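Listening program: new recordings and changes to the sleep series

January 16, 2019

The Cerstead audio library has added 9 titles in self-help and personal development since October. Six are full-length books and three are short courses with a printed workbook. All of them can be borrowed for 21 days and renewed once.

The most requested of the new titles is The Slower Hour by Panagiotis Shehu, published by Astden. It deals with worry that comes at set times of day, mainly early morning and late evening. Shehu asks the listener to keep a written log for two weeks before starting chapter three. Listeners who skip the log will find that chapters three to five refer to it often.
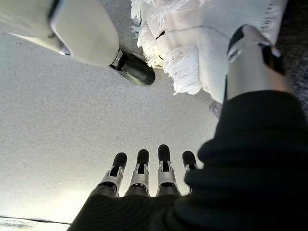

Fingers and speckled gray surface.

The recording is read by Danang Govindasamy at a steady pace. Chapter breaks are marked by a short tone, and the exercises are placed on separate tracks so they can be repeated without searching. Playback at a higher speed is not advised for the breathing tracks – the counts are timed.

The sleep series from Jimesia has been re-edited. The earlier version ran each session straight into the next, and several members reported being woken by the opening music. In the new version each session ends with 200 seconds of silence and then stops. Members holding the old discs should return them to the desk for exchange.

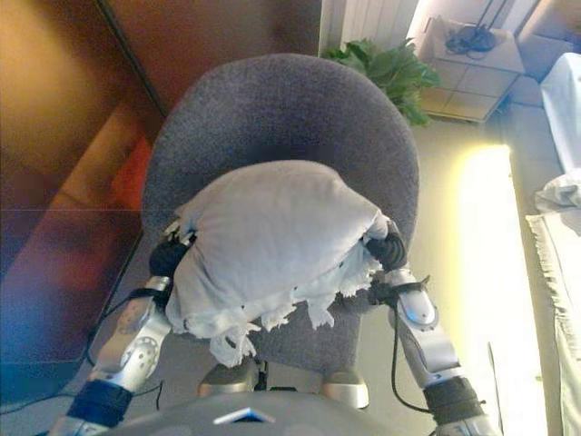 White pillow over the gray chair.

El Fassi has issued a second edition of its course on habit change. The main difference is in part two, where the daily checklist has been replaced by a weekly review. The workbook is now 100 pages and uses larger type. First edition workbooks do not match the new recording and will be withdrawn as they come back.

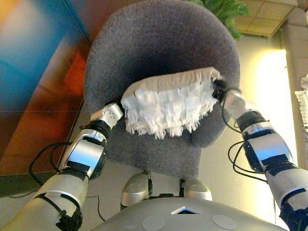

Fringed cloth at the front of the seat.

Requests for the next order can be left at the desk or sent with a loan renewal. Please give the title, the author and the format. Reviews for this page are also welcome – the limit is 200 words, and the edition used should be stated.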